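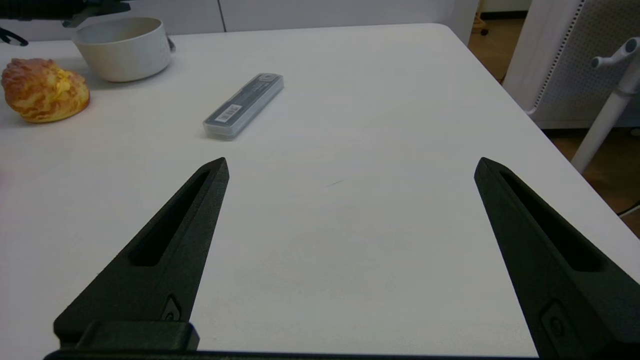 Trandby Slotted Finger Set for Parallel Grippers

We've been running these fingers on our own bench since November, and I'm happy to finally give them a page. The Trandby set is a pair of long, tapered fingers for small electric parallel grippers, made for the kind of tabletop work where the next thing to pick up might be a pencil-lead case and the one after that a pastry. They open wide, they come down to a narrow tip, and they leave the wrist camera a good view of the table between them. I love that last part most of all!

What you get

One left finger and one right finger in matte black
Two mounting blocks, drilled for the Oltow rail
Mounting screws and one spare of each size
A hex key that fits all of them
A set of stick-on grip pads (optional to use, see below)

Why the slot

Each finger has a long slot running along its face. We started out with solid fingers and they worked fine, but they were heavier than they needed to be and the tips felt dead when they closed on something soft. Opening up the middle gives the finger a little flex under load, and it springs right back when you let go. It also gives you a place to pass a zip tie or a thin sensor wire if you're adding your own touch pad at the tip (a lot of people do, and we'd love to see it).

The tips angle inward, so they meet before the rest of the finger does. For flat, slim things lying on a table this makes a real difference. You can come down on either side of a small plastic case, close slowly, and pick it up without dragging your knuckles across the surface. Rounder items sit farther back, where there's more finger to lean on.

Soft food and breakable things

Go easy. Set your force limit low and work up from there. For baked goods we start at 5 N with the pads on, and most buns and puffs will lift at that without losing their shape. Flaky crusts shed crumbs into the slots, so give the fingers a brush afterward. The set is not rated for food contact, so please don't serve what you've been practicing on. For bowls, try the rim first, with one finger inside and one outside.

Fitting them

1. Power the gripper down and open the jaws by hand as far as they go.
2. Seat a mounting block on the rail and start both screws before tightening either.
3. Slide the finger onto the block. The recessed fastener near the base faces out.
4. Tighten until snug. It's a printed part and too much torque will crush the pocket.
5. Do the other side, close the jaws slowly, and check that the tips meet evenly.
6. Run your open and close calibration again. Skipping this is the number one reason people write to us about crooked tips.

If you use a wrist camera, redo the hand-eye calibration as well. The Lodhi bracket puts the camera low enough that both tips stay in view when the jaws are wide open, which makes lining up a grasp so much easier.

Specs

Weight: 14 g per finger, without block
Maximum opening: 80 mm on the Oltow gripper
Recommended maximum grip force: 225 g of payload at the tip, more if held near the base
Material: printed, black, lightly textured
Fits: Oltow rail directly, Greltden rail with adapter plate (sold separately)

A few notes from the bench

The texture helps with cardboard and fabric and does very little on slick plastic, so use the pads there. Pads wear out at the tip first. We've had more than one customer ask for a white version, and we did print a few, but they threw glare back into the camera under bright room lights. Black it stays for now.

Replacement fingers are sold one at a time, left or right. Check which one you need before ordering, as they're mirrored and won't swap.

Page updated 2021-04-13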